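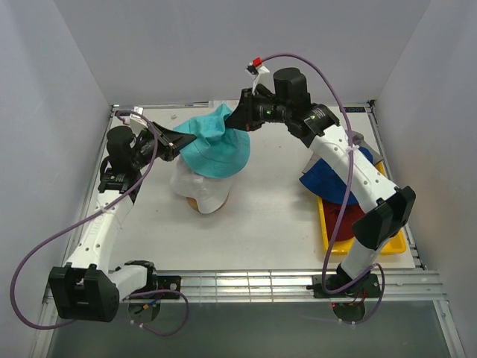 Fig. 7. Soft-brimmed bucket hats, teal and white.

Durrani Upright Garment Steamer
Section 5: Hats, caps and other shaped items

Read Section 2 (Filling and heating) before you start. The settings below are for the standard steam head. If you have the narrow head, part no. 497, turn the dial one mark lower than stated.

5.1 What can be steamed

Cotton, canvas, denim, linen and most polyester hats can be steamed on setting 2. Wool felt can be steamed on setting 1 with the cloth cover fitted. Check the care label first. If the label shows a crossed-out iron, try a small patch inside the crown and let it dry before going on.

Do not steam:
Waxed or oiled cloth
Leather or suede
Paper straw
Hats with glued trims, feathers or a cardboard peak

CAUTION: Never steam a hat while someone is wearing it. Steam can cause serious burns.

5.2 Before you start

1. Fill the tank with 285 ml of cold water. This is enough for one wide-brimmed hat or two caps.
2. Stand the steamer on a flat, level floor within reach of the socket. Do not use an extension lead.
3. Brush the hat with a dry clothes brush. Steam will set loose dirt into the cloth.
4. Put the hat on a rounded support. A hat block is best, but an upturned bowl with a folded towel over it will do.
5. Turn the dial to the setting you need and wait for the green light.
6. Point the head away from you and press the trigger until the steam runs without drips.

Note: the first burst may contain water left in the hose. Catch it on an old cloth.

5.3 Steaming the crown

1. Hold the head 200 mm from the fabric.
2. Work from the top of the crown down towards the brim in slow circles.
3. Release the trigger and smooth the cloth with a dry towel wrapped round your free hand. Wear the heat glove supplied.
4. Repeat on any deep creases. Do not press the head against the cloth.

5.4 Steaming a stitched brim 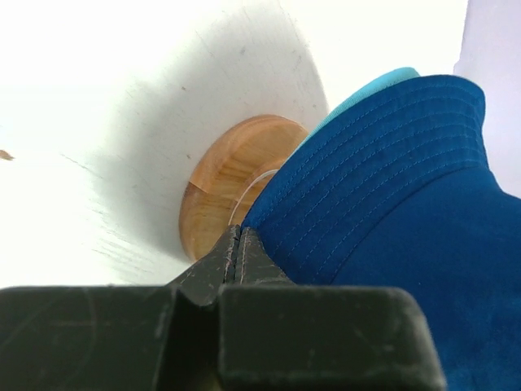 Fig. 8. Rows of stitching on a blue bucket hat.

1. Lift the brim and steam the underside first, moving along the stitching and never across it.
2. Pull the edge gently between finger and thumb as you go. Keep your hand behind the steam head.
3. Turn the brim down and go over the top side once.
4. If the stitching puckers, stop. Let the hat cool, then try again one setting lower.

For a brim that has been packed flat for a long time, you may need to repeat steps 1 to 3. Stop if the fabric becomes damp to the touch.

5.5 Drying and cooling

Leave the hat on its support for 11 minutes before handling it. Wool felt should be left overnight. Keep it away from radiators and direct sun while it dries, or one side may shrink more than the other.

Switch off the steamer, unplug it and let it cool fully before emptying the tank. Water left in the tank will cause scale. See Section 7 for descaling.

5.6 Common problems

Water spots on the fabric: the steamer was not up to heat, or the hose was kinked. Straighten the hose and wait for the green light.

Crown has gone limp: too much steam in one place. Reshape by hand and leave to dry on the support.

Steam stops part way through: check the water level. If the red light is showing, refill and wait.

Durrani steam manual, issue of February 2020. Spare parts: Drerkine Service Desk, Sundthorpe.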